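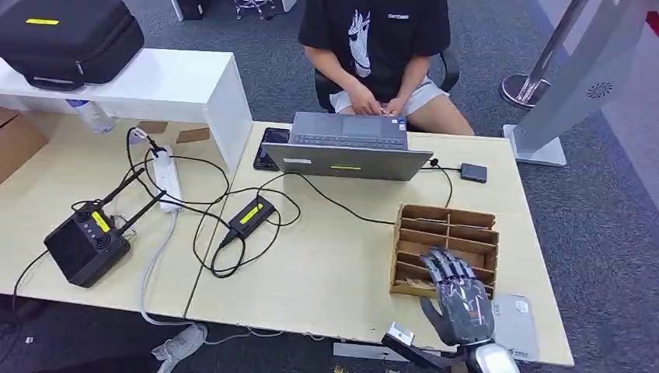

Light wood desk, laptop open, cables still to sort on the left.

Desk week, the gallery

August, and the new room is nearly liveable. Quick page before I forget what was where. Mostly notes, one photo up so far, the rest gets added underneath when I've been through the card. Captions are rushed, sorry, typing this between lunch and the next delivery.

The room: carpet, light wooden desks, black office chairs on casters. Came over from the old place on Rätsep in one van load, 19 boxes plus the desks. Budget for everything was 3000 and we're under it, just.

Notes on what's in the photo, and what we've decided about it.

The desk
Light wood, keeping it. Wide enough for someone on the far side and stuff on the near side without a fight over elbows. Wanted two more the same, Trastora had none left in this colour so the other two will be a bit darker. Fine. Nobody's matching paint to them.

The laptop
Silver-grey, strip of yellow tape low down on the lid. Tape stays on till the list is finished please, I've had to redo half of it once allready. Middle of the desk is a good spot for it, leaves both sides free.

The cables
Black, tangled, all on the left half. Job for this week. Plan is ties and a tray under the desk. Vundetti do a clip-on tray at 89 which seemed steep, so trying the cheap mesh one first. If it sags we'll think again. Anything without a known plug on the end goes in the box by the door, not back in the heap.

The small flat one
Dark grey thing to the right of the laptop, thin black cable looping back. Drive or hub, can't tell from the photo and I'm not walking back upstairs to look. Whichever it is, label it. Both kinds get mixed up constantly and then someone spends a morning looking for files on a hub.

The organiser
Brown cardboard, near right side, lots of narrow compartments. Best thing on the desk for the money. Came flat from Vesumo, took 11 minutes to fold, most of that spent with a shelf in upside down. Cardboard so keep drinks well away. Thinking adaptors at the top, pens and tape in the middle, small bits at the bottom. Envelopes wont fit, tried that with the first one we folded. If it holds up through the winter we'll get a wooden one, if not another of these.

Paper
White printed sheet on the right. Loose paper to go in a folder by the end of the day, that's the rule in the new room, we'll see how long it lasts. Need a pinboard as well, cork not felt.

Phone
Black one, flat on the desk on the left. Charging spot to be sorted, probably back corner, away from the cable pile or it'll vanish into it.

Chairs
Black, backrest and armrests, they roll alright on the carpet. One squeaks. Oil on the shopping list. Might want a mat under the busiest one before the carpet gets tracks in it.

Still to buy: cable ties, labels, mesh tray, pinboard, second bin, chair oil. Lamp if there's anything left over.

More pictures when the shelves are up. Shelf wall is the long one opposite the windows, brackets arrive in the afternoon, drill is on loan and has to go back clean.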